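We use cookies to keep you signed in and to measure traffic. Accept | Manage preferences

Posted in: Wearables & Sensors > Data Export and Sync

Thread: Resting heart rate shifts after Trondholm firmware update

ohmslaw_pete
Jul 20, 2022
I have been logging resting HR from a Trondholm band since April. Export is CSV through the Resix bridge, one row per night, computed as the lowest 30-minute average. After the last firmware update the nightly value dropped by four bpm and stayed there. No change in sleep, training or medication. Same wrist, same strap hole. Has anyone else compared before and after?

kestrel_m
Same here, smaller shift. Mine dropped two. Check whether your export still has the confidence column. Mine went blank on the night of the update, and the bridge treats blank as 100.

ohmslaw_pete
Confirmed, the column is blank. So the bridge is accepting every sample, including the ones it used to reject. That would add noise, but I don't see why it would push the minimum down.

kestrel_m
A minimum is biased by noise. More bad samples, more low outliers, lower minimum. Try the median for the same window.

ddeschamps
I disagree that this is only the bridge. I ran a Sutherland chest strap next to the band for several nights on the new firmware. Matched 3,531 samples by timestamp. The band reads low against the strap mostly when HR is under 50, and the difference is still there after I drop the outliers by hand. The smoothing in the band has changed.
– Dorian Deschamps

tallgrass
Did you correct for clock drift between the two? The band syncs its clock only when the phone is in range. Two seconds off is enough to make a mess of sample matching.

ddeschamps
Yes, aligned on a deliberate spike at the start of each night (stairs). Drift was under a second by morning.

grurora_user_7
Slightly off topic, but the Grurora app shows the old values for me because it caches the nightly summary. If you want a clean comparison, clear the cache first. It keeps 200 nights and does not recompute any of them.

tallgrass
Good to know. I would still call the strap test inconclusive without the same test on the old firmware. You have one half of the comparison.

ddeschamps
Fair. I don't have the old firmware and there is no rollback.

benchnotes
I have a second band still on the old version and can run both on one arm. Will post the raw files.

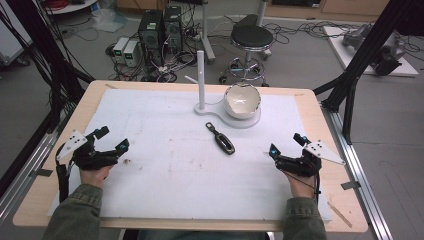 Key fob on the white foam board.

kestrel_m
Please wear them on separate arms and swap halfway. Two optical sensors on one wrist can leak light into each other, and the upper one usually fits worse.

benchnotes
Will do. Swap at the midpoint, strap as reference, bridge bypassed.

ohmslaw_pete
Reran my export with the median. The step is now one and a half bpm instead of four. So the blank column explains most of mine, and there is a remainder. I have sent both files to Resix support and am leaving the nightly minimum out of my sheet until they answer.

ddeschamps
One and a half is close to what I see against the strap.

Recent in this forum
Skin temperature offset when charging overnight
Merging step counts from two devices without double counting
Resix bridge: time zone column wrong after travel
Which chest straps store data without a phone?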